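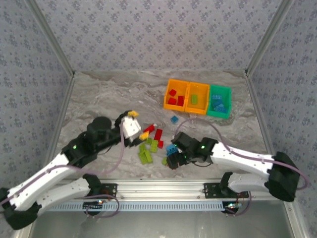

Two-arm brick sorting cell, demonstration area, with bricks in both grippers.

Filed under: Reviews > Bench Automation > Two-Arm Systems

Review: Brikari two-arm sorting cell, open day at Tuhumury

17 Dec 2023

Tuhumury opened its Plillisthorpe workshop to visitors for one day and ran the Brikari cell from morning until closing. I went to look at the cell as a possible purchase for a teaching lab. This review covers what I could watch, what the staff told me, and the operator manual, which Tuhumury sends on request. I did not have the cell on my own bench, and no long-term reliability claims should be read into what follows.

The task was toy brick sorting. Loose bricks are tipped onto the middle of the work surface and the arms move them to three joined bins at the far end, by color. Red goes to the orange bin, green to the yellow-orange one in the middle, blue to the green one. The mismatch is deliberate. Annick Collet, who wrote the task software, said an early version with matching bins let the model get by on matching color to color, and she wanted the assignment to come from the instruction file. It is a sensible choice for a demonstration but it confused the visitors, several of whom reported errors that were not errors. A printed key on the enclosure would fix this.

Yellow bricks have no bin in the standard instruction file. The operator assigns them at the start of a run or has them set aside at the left of the surface. I would have preferred a default.

Hardware

Both arms are mounted to one aluminum rail along the front edge, left and right, with their brackets bolted on. The rail mount is the best feature of the design. Didier Chevalier moved the right arm along the rail during the midday break and had it recalibrated in 19 minutes, using hand tools and a calibration card. Cable duct runs under the rail and is slotted, so rerouting does not mean pulling everything out.

The cables at the arm end are less tidy. They are purple, easy to trace, and left with generous slack at the wrists and under the brackets. Slack is needed for wrist rotation, but on the right arm the loop passes over the work surface toward the bins. I did not see it catch on anything. I would still clip it closer to the forearm before letting students near it.

Each arm has a green status light at the gripper end. These are readable from the front of the cell, and I found them more useful than the status panel on the operator screen, which lagged.

Enclosure

Three walls, aluminum at the corners, open at the front. The walls carry a light gray floral wallpaper and the surface has a gray marble pattern. According to Collet the patterned backgrounds are there to keep the vision system from being tuned to a blank background. Plain panels are supplied as well.

Performance

The log shown at closing listed 1627 picks for the day, of which 117 were marked as retries. A retry is counted when the gripper closes and the software decides it has missed. Drops on the way to a bin are not counted, so the log understates the true failure count. Tuhumury should change this.

Single bricks lying clear of the pile were handled well. Bricks in a close cluster were slower. The arms take turns in the center zone, and when both needed the same part of the pile the left one usually waited. Flat bricks under others were left until last. Placement into the bins is a plain release with no attempt at stacking, so bricks end up at whatever angle they fall.

Hervé Hoarau gave the rated life of the finger pads as 1000 operating hours. Pads are a user-replaceable part and the manual gives the procedure on one page.

Software

The Troko controller that ships with the cell has a clear job editor and a poor log viewer. Exports are plain text. There is no way to annotate a run after it ends.

Verdict

Good mechanical design, adequate software, incomplete logging. I would buy it for a lab that already has someone comfortable with calibration. A lab without one should ask Tuhumury for the two-day setup visit, quoted separately. The next open day is planned for May, and Agathe Millet is taking names for it.

14 shares | 6 comments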